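Julton Toddler Mornings
Frequently Asked Questions

Last updated January 28, 2019

What ages do you take?
Children from 18 months up to the day they turn four. A child who turns four in the middle of a session can stay until the session ends.

What are the hours?
Doors open at 8:45 and the morning ends at 11:45. You can come for two, three or five mornings a week. Please don't arrive before 8:45. The teachers are setting up and can't watch children yet.

How much does it cost?
Two mornings a week is $69. Three or five mornings are priced by the month, and the five-morning rate is $297. There is a materials fee of $5 when you enroll. We don't charge a deposit.

Does my child have to be potty trained?
No. Send diapers or pull-ups, wipes and a full change of clothes in a bag with your child's name on it. If you are in the middle of training, tell us the words you use at home and how often you take your child to the potty. We'll try to keep to the same schedule.

My child cries when I leave. What should I do?
Say goodbye once, tell your child when you'll be back in words they know ("after snack and outside time"), and go. Slipping out while they're busy usually makes the next morning harder. Most children settle within a few minutes. If yours is still upset after 20, we call you and you decide whether to come back.

Can I stay with my child the first week?
Yes. On the first two mornings a parent may stay the whole time. After that we ask you to shorten the visit each day. Nesma Bouazza runs the younger room and will go over a plan with you before you start.

Who are the teachers?
Nesma Bouazza has the younger room and Tarek Berrada has the older room. Nouhaila Abdel Rahman works in both and fills in when someone is out. Hazem El-Sayed handles enrollment and billing. All four have current first aid and infant CPR certificates.

What about snack?
Families bring their own. Water only to drink, please, in a cup your child can manage alone. We are a nut-free building, and that includes nut butters and granola bars with nuts. Cut grapes lengthwise into quarters. Popcorn and hard candy will be sent back home.

Do children nap?
There is no nap time. A few of the younger ones doze off anyway, and we let them sleep on a mat in the corner of the room. If you'd like yours woken up after a certain amount of time, write it on the sign-in sheet.

Can my child bring a blanket or a stuffed animal?
One comfort item is fine. It stays in the cubby during painting and outside time. Pacifiers are OK in the younger room, clipped or in a labeled case.

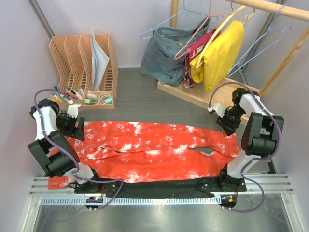 Tie-dyed cloth, bright orange-red and white.

What should my child wear?
Clothes that can get dirty and shoes that stay on. No flip-flops. We go outside in light rain, so a jacket with a hood is better than an umbrella. Label everything, including socks if you want them back.

When should I keep my child home?
Keep your child home with a fever, vomiting or diarrhea, and for 24 hours after the last symptom without medicine. A runny nose is OK if your child feels well enough to play. If you aren't sure, call before 8:30. We don't give refunds or make-up mornings for sick days.

Who can pick up my child?
Anyone on your pickup form, with photo ID. A phone call isn't enough to add a person. Send a signed note in the morning or stop by the desk.

What happens if I'm late?
Call us. The first time there is no charge. After that we add a late fee to your next bill.

Where do I park?
Use the lot on the Dadlow Road side. The spaces in front of the building belong to the dental office and they do tow.

Are you open in the summer?
We close in the middle of June and start again after Labor Day. Your place is held if you turn in the fall form before we close.

Is there a waiting list?
For the younger room, yes. The older room usually has openings. Ask Hazem at the desk and he'll tell you where things stand. Brothers and sisters of enrolled children go to the top of the list.

Can I visit first?
Visits are on Tuesdays at 10:00 and last half an hour. Bring your child along. You don't need an appointment, but please sign in at the desk.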